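Notebook - June - RSI crossover rerun

Picking this up where I left it last night, with the backtest half finished and my coffee cold. The plan was simple enough: take the daily closing prices for the coin we've been watching, run the relative strength rule over them again, and see whether the old result holds once I fix the missing rows. Spoiler for anyone reading over my shoulder - it holds less well than I'd hoped!

First, the data. The Kelitz export gave me 967 daily rows, and the old file had 2 duplicated days that I'd been carrying along for ages without noticing (my fault, I merged the files by hand). Those are gone now. I also moved the whole thing to midnight UTC closes so it lines up with the Osness feed, which I'd been putting off forever.

Then I split it. The first 568 rows went to tuning, and I held the rest back and promised myself not to peek. I did peek at the chart, just the shape of it, so take my purity with a grain of salt.

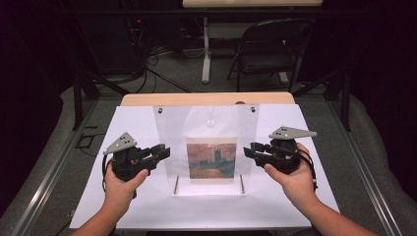 Why are we still using a 14-day window?

It's the default in the Appiah scripts, and every earlier page in this notebook uses it, so changing it now would make the old runs useless for comparison. I did try 10 and 21 on the tuning rows just to see. The 10 traded far too often and the fees ate it alive. The 21 was calmer but got in late on both of the big moves, and I didn't love it.

On to the rule itself. Buy when the index climbs back over 30, sell when it drops back under 70, sit in cash otherwise. On the tuning rows it looks lovely, a nice smooth climb with one ugly dip in the middle. On the held-back rows it mostly goes sideways, and there's a long stretch where the index just hangs out in the forties and the rule does nothing at all. Boring, but I'd take boring over the dip.

One thing I want to chase: the entry at row 351 fires a day earlier in my version than in the Nulison one. I think they smooth the averages differently at the start of the series, but that should have washed out long before row 351, so something else is going on. Maybe the time zone again. I've marked the row in yellow in the sheet, please don't clear it.
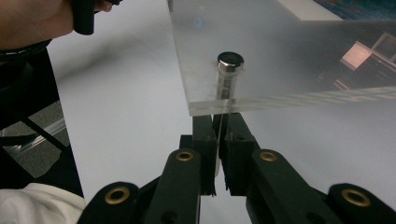

Next session

- Diff my index column against Nulison's from the top and find the first row that disagrees.
- Rerun with the higher fee setting, I used the low one everywhere today.
- Put the fixed Kelitz file in the shared folder and rename the old one so I stop opening it by mistake.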